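4.2 Reaching into the case: comparison of the two grippers

The tests in Section 4.1 were done on a flat table, where both grippers had free space on all sides. In this section we report the second part of the comparison, in which the gripper has to enter an open desktop computer case and take hold of parts that are fixed inside it. We consider this part more important for the purpose of our work, as almost all failures at the Drevport dismantling line happened inside a case and very few happened on the table.

We compared two grippers on the same arm. The first is the Zelleo parallel gripper, with two fingers that slide on a straight rail. The second is the Masanja linkage gripper, in which each finger is carried by an outer and an inner link, so that the fingertips move forward a little when they close. Both were used with the same controller settings, the same wrist camera and the same speed limit. The operator controlled the arm by hand from a leader device and looked only at the wrist camera picture during the trial. A second person stood beside the cell with the stop button but was not allowed to give advice.

Each gripper did 40 trials. A trial started with the arm in the home position above the case and ended when the part was held and lifted free, or when 30 seconds had passed. There were 4 target types, with ten trials each: a blue latch piece on the drive bracket, a blue strap by the drive bay, a cable connector at the lower edge of the motherboard, and a memory module. For the trials with the latch and the strap, the memory slots were left empty. This was decided after the pilot trials, when we noticed that operators sometimes rested a finger on a module in order to feel the depth, and this made the results hard to compare.

The strap and the lower latch were the most difficult targets. They lie deep in the case, near metal tabs and bundles of cable, and the gripper must come in without pulling on any wire. Figure 6 gives the view that the operator had while the linkage gripper was working at the drive bracket.
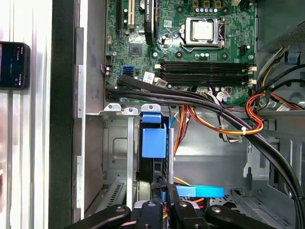
Figure 6. Wrist camera view with the linkage gripper at the lower end of the drive bracket, next to the blue strap. The motherboard is in the upper half of the view.

Peninah Muriithi objected, when she read an early draft of this section, that a comparison made through the wrist camera alone is not fair to the parallel gripper, because its wide body covers more of the picture and the operator is then partly blind. She suggested that we should repeat the latch trials with an additional camera fixed over the cell. We agree that the two effects, the shape of the fingers and the covered part of the view, are mixed in our first results. We therefore added a smaller series of 20 trials with an overhead camera, ten for each gripper, all on the latch. These are reported separately at the end of this section.

In the main series, the linkage gripper completed more trials than the parallel gripper on the latch and on the strap. On the cable connector there was no clear difference. On the memory module the parallel gripper was better, and we think the reason is its straight closing motion. With the linkage gripper the operator has to pull back slightly while closing, otherwise the fingertips push down on the slot. Two of our three operators learned this correction quickly. The third operator, who had the most experience with parallel grippers from earlier work, continued to press too deep until the end of the session.

The failures were also of different kinds. The parallel gripper failed mostly before any contact with the target: the body touched the wall of the case or a bundle of cables, and the force limit stopped the arm. The linkage gripper usually reached the target, but the part slipped away during the lift. For the strap, slipping was frequent when only the very ends of the fingertips held the material. We tried a rubber cover on the fingertips during the pilot and did not keep it, as it became caught on the edge of a metal tab and came off.

A practical remark concerns the cables. We did not tie them away before the trials, although this would have made the task easier for both grippers. The cases that arrive at a dismantling line are not prepared, and loops of wire in the way are normal. After each trial the operator's assistant put the cables back by hand to a reference photograph. The position was never exactly the same, so a part of the variation between trials must come from this.

In the additional series with the overhead camera, the parallel gripper improved on the latch, and the distance between the two grippers became smaller but did not disappear. Operators told us that they looked at the overhead picture during the approach and changed to the wrist picture for the last centimeters. With the linkage gripper they used the overhead picture only a little. This supports the objection in part. The covered view explains some of the failures of the parallel gripper, while the collisions with the case wall remain even when the operator can see them coming.

We did not test automatic control in this section. The demonstrations recorded here were used to train the policies that are described in Section 5, where only the linkage gripper is considered.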